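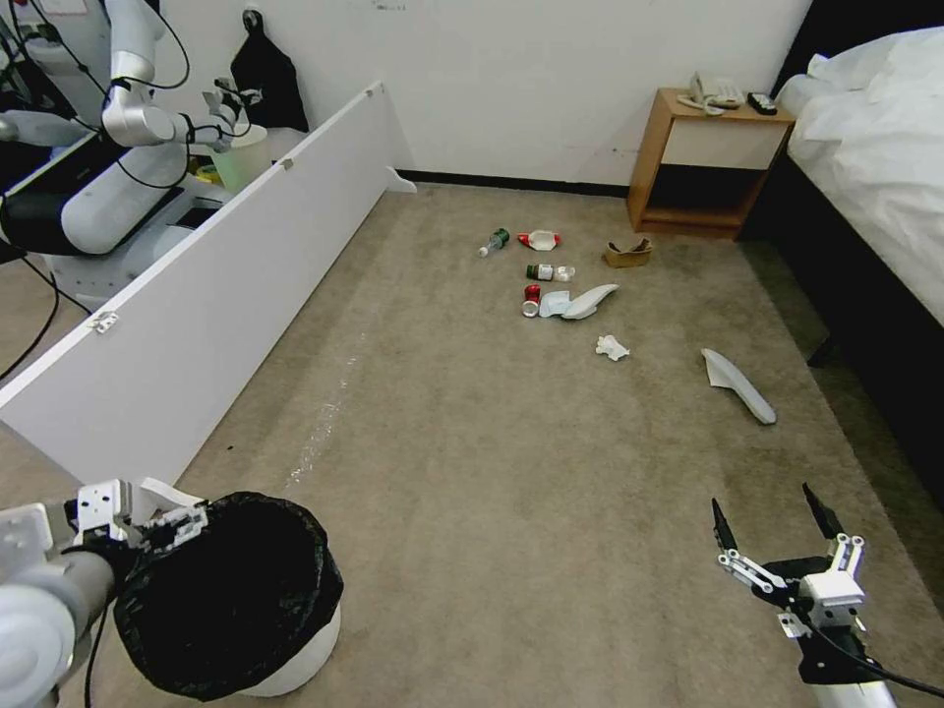
What do you pick up first when there's trash all over a bedroom floor? Bottles and cans. They roll, they're the easiest to step on, and they may still have something in them.

Noreen Janjua
I clean guest rooms at Trulstead, 17 rooms over two floors. A few people asked how I do the floor in a room like this, so I'm putting it in one thread.

2/ Open the curtains and turn on every light before you start. Clear plastic is hard to see on beige carpet, especially caps and the little rings that come off the necks.

3/ Take the bin to the trash. People leave it where it is and walk back and forth with two things in their hands. Set it down in the middle of the mess and move it once or twice as you go.

4/ Flatten cardboard and stand it by the door. It goes out separately and it fills a small bin too fast.

5/ Foam packaging is the same problem. The curved pieces won't lie flat, so I put them in last and press them down. Don't snap them over carpet. You'll be vacuuming white beads for a week.

6/ Liners. Fold the edge all the way over the rim before anything goes in. If you skip that, the first heavy bottle pulls the bag down inside and then you're fishing for it. I use plain black 4 gallon ones, 400 to a box.

7/ Check for liquid. A coffee drink bottle with brown still in it shouldn't go in the bag on its side. Empty it in the bathroom sink, put the cap back on, then bin it. Takeout bowls go in after the bottles so they don't trap air underneath.

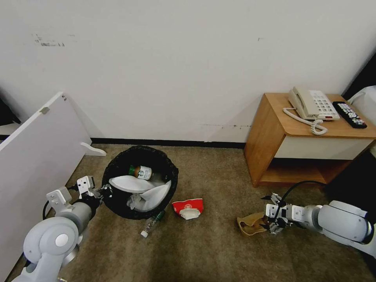 8/ Look right beside the bin as well. A bottle lying up against the outside is the one I miss most, and I only find it when I lift the bin to leave.

9/ Tissues last, with gloves. I keep the gloves on until the bag is tied.

10/ While you're down there, look at the wall. Low scuffs above the baseboard usually come from luggage. A damp cloth gets some of them. Scratches need paint, so write those down with the room number. Settimio does touch-ups in April and he goes by the list.

11/ Before the bag gets tied, look through the top of it one more time. I've pulled out a phone charger, one earring and a library card. This week it's footwear.

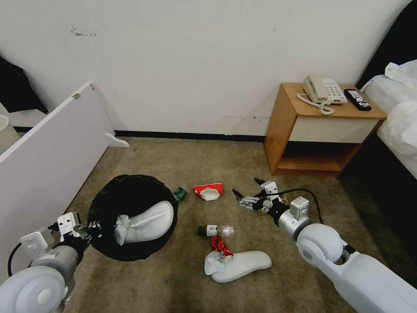 Photo: Iida Mäkelä

12/ White slipper in the wastebasket with a tissue next to it. Our rule is that one slipper on its own doesn't get thrown out until you've looked under the bed and behind the nightstand for the other. If it's worn through, both go. If it isn't, it goes in the lost and found bag with the date on it.

13/ The crushed red and white cup on the carpet is paper, so it goes in the trash. The green can goes in recycling.

14/ Nightstand after the floor. Wipe the top, set the phone back with the cord in front of it, put the remote next to the phone. Check the lower shelf too. Things get pushed in there.

15/ Then vacuum, starting at the far wall and working back to the door. If the carpet has darker patches I leave them for the spot cleaner.

16/ We're full for the 4th July, so I won't be answering much until after that. Sepehr has the supply list if anyone at Trulstead needs liners before then.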